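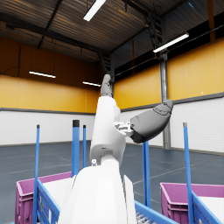
Tolemden, June

About Taltero

Taltero is a free support service for people in Tolemden and the surrounding district who have been affected by crime. We work with adults, young people and children. You can come to us whether the offence was reported to police or not, and whether it happened last night or many years ago.

Most of the people who contact us have been hurt by someone they know: a family member, a neighbour, a former partner, a person they work with. Others have had a break-in, a robbery or an assault by a stranger. We also see parents and carers of children who have been harmed, and people who witnessed an offence.

What we do

A support worker will meet with you at our office, at your home or by phone. In the first meeting we ask what has happened, whether you are safe now, and what you need help with. You don't have to tell the whole story. Some people want one conversation and others stay in touch with us until a court matter is finished.

Our workers can help you make a statement to police, apply for a protection order, change locks, find somewhere to stay, or fill in the forms for financial assistance. We can also write to your employer, school or landlord if you ask us to. We don't give legal advice, but we can book you in with a community lawyer.

Counselling is available for up to 12 sessions. More can be approved in some cases – talk to your counsellor before the last session is booked.

Going to court

If you have to give evidence, a court companion can go with you. Companions will show you the courtroom beforehand, sit with you while you wait and explain what is likely to happen next. They can't discuss your evidence with you. Please ask for a companion at least 2 weeks before the hearing if you can.

Children under 16 are supported by our Sakai program, which has its own waiting room and its own entrance from the side street. A parent or carer is asked to stay in the building.

How we started

Taltero began as a phone line run from a single desk at the Ekano neighbourhood centre. Callers kept asking for someone to come to court with them, so the court program was added next, and counselling followed when we moved into Tolemden. The phone line is still running. Last financial year we answered 3836 calls and opened files for over 100 children.

Privacy

What you tell us stays with us unless you agree to share it, a court orders us to hand over records, or we believe a child or another person is in danger. You can ask to see your file. You can also use a first name only when you ring.

Complaints

If you are unhappy with the way we have dealt with you, tell your support worker or ask for the complaints form at the front counter. We will reply in writing. Making a complaint does not affect the help you get.

We are not an emergency service. If you are in danger now, call the police.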